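Endside Community Seed Library
Progress report to the Sollano Fund, July 2020

Dear all at Sollano,

Thank you for your patience with this one, which ought to have reached you rather sooner. It has been a peculiar spring for everybody and ours has been no exception, but we have a good deal to tell you and most of it is cheerful, so do please put the kettle on.

When we last wrote, we were getting ready for the big spring swap in the hall at Endside, with trestle tables booked and the cake rota nearly full. All of that had to go, of course. By the beginning of April we had settled on doing the whole thing by post, and I don't mind admitting that we went into it with our fingers crossed. We asked members to send us a list of what they would like, and we made up the packets at home and sent them out with a note on sowing. In all we posted 3893 packets, to 349 households. The most we had ever handed out at a swap was a small fraction of that, and we are still a bit dazed!

Beans and peas went first, then squashes, and after that anything at all that could be grown in a bucket. A great many of the requests came from people who had never sown a seed in their lives, and the letters they have sent since (some with drawings, one with a pressed pansy) have kept us going through the duller evenings of envelope licking.

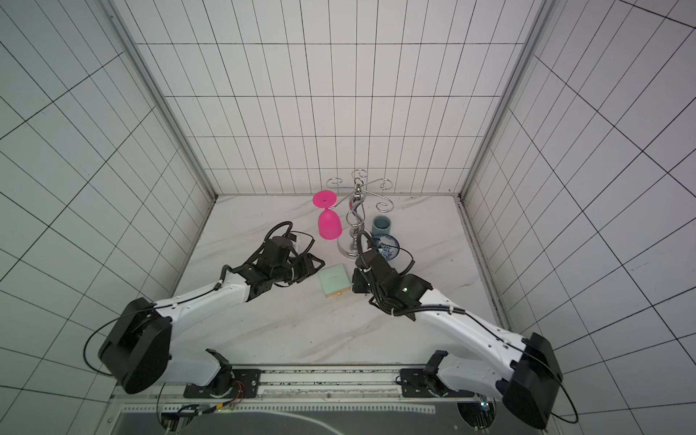

Storage has taken up more of our thinking this year than we expected when we applied to you. The old arrangement of biscuit tins in a spare bedroom was never going to cope, and two of the tins let in enough damp last winter to spoil our entire stock of parsnip, which is short-lived seed at the best of times. We have now moved over to flat boxes with close-fitting lids, one to each plant family, and a colour for each so that they can be found in a hurry. Pale mint green, like the lid on the little box in the picture, is the one we have settled on for the peas and beans, and the onions have a rather fierce orange. The boxes themselves came from Sezer, who let us have them at trade price, and with the saving we bought drying sachets and a second-hand fridge.

The variety trials have been slower. You kindly funded two raised beds on the Stuvedell allotments, and both are built and filled, though we could not get to them for several weeks and the bindweed made the most of its chance. The climbing French beans are doing beautifully all the same. The lettuces bolted in the hot spell and we shall let them stand for seed. The leeks are sulking, and we would rather not say any more about the leeks.

On the money side, we have spent less than planned on hall hire and printing and a great deal more on stamps. With your agreement we should like to move the unspent hall money across to postage for the autumn, when garlic and broad beans go out, and garlic is heavy. We have £100 left in the equipment line and would like to put it towards a decent set of sieves for cleaning seed, as the kitchen ones are wearing out and their owners would like them back.

Our seed-saving classes have not been possible at all. We have written a set of simple instruction sheets in their place, starting with tomatoes, peas and lettuce, and copies are enclosed. If you spot anything muddled in them, do tell us before we print the next batch.

We would dearly love to show you the beds at Stuvedell once visiting is easier. The beans should be at their best towards the end of the summer, and there will be plenty to take home.

With warm thanks and good wishes,

The Endside Community Seed Library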